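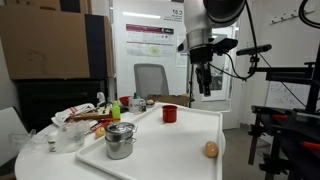
Prekia Daily Fiber Powder, Unflavored

Tub, 50 servings
In stock, ships in 2 business days
Last reviewed by our buyers: 5 February 2025

We turned this category down for a long time. Most fiber powders are cheap plant material in a pretty tub, sold with a promise about your gut, your skin, your mood and your waistline. We still don't believe most of those promises, and you won't find them on this page. What we can tell you is what Prekia puts in the tub, how it mixes, and who probably shouldn't bother.

What it is

Ground psyllium husk and partially hydrolyzed guar gum. No sweetener, no colors, no "proprietary blend" hiding the amounts. The label gives the weight of each ingredient per scoop, and we don't stock powders that leave that off.

What it claims, and what we make of it

The front of the tub says "supports regularity." Fair enough. Psyllium has been used for that for ages and it's a modest claim.

The back of the tub says "helps you feel full." Maybe. Anything that swells in a glass of water might do that for a while. Whether you eat less at dinner because of it is another matter, and we would not buy it for weight loss.

An earlier label also said "cleanse." We asked the maker what was being cleansed and got a long email that didn't say. The word was gone by the June batch. Make of that what you like.

How it mixes

Better than the Hudelel powder we used to carry, which clumped no matter what you did to it. Stir one scoop into a full glass of cold water and drink it right away. Leave it on the counter and it turns to jelly. In oatmeal it disappears. In coffee it's unpleasant – the texture, mostly. The maker suggests baking with it, and our one pan of muffins came out heavy.

"Unflavored" is close to true. There's a faint taste of cardboard in plain water.

Do you need it?

A lot of people who buy fiber powder could get the same thing from beans, oats, lentils, pears, or a bag of frozen peas, and would get some actual food along with it. A pot of beans costs less too. If you already eat that way, keep your money.

It may make sense if you travel often, if you can't stand beans, or if your doctor or dietitian has told you to take more fiber and meals aren't getting you there.

Before you order

Start with half a scoop for a few days. Going straight to a full scoop is how most of the angry reviews get written.

Always take it with plenty of water. Dry powder of this kind can be a choking risk, so don't take it if you have trouble swallowing or have ever had a blockage in your gut. If you take prescription medicine, ask your pharmacist about timing, as fiber can get in the way of some drugs. Not meant for children.

Details

Serving size: 1 level scoop
Fiber per serving: 11 g
Added sugar: none
Contains: psyllium husk, partially hydrolyzed guar gum
Storage: cool and dry, lid closed tight
Scoop: included, usually buried at the bottom

Also looked at

Hudelel Fiber Plus – dropped. Clumps, and the "plus" is a pinch of fruit powder too small to matter.

Stelarano Prebiotic Sticks – carried for travel only. Same sort of fiber, single packets, a much higher price per serving. Box of 15.

Huỳnh Whole Chia – just seeds, with nothing claimed on the bag. Cheaper, and our pick for anyone who doesn't mind the texture.

Returns

Unopened tubs can come back for a full refund. Opened tubs can come back once, for store credit, if you hate the taste. Shipping is on us if the seal arrives broken.

Subscribe and save is not offered on this item. Try one tub first.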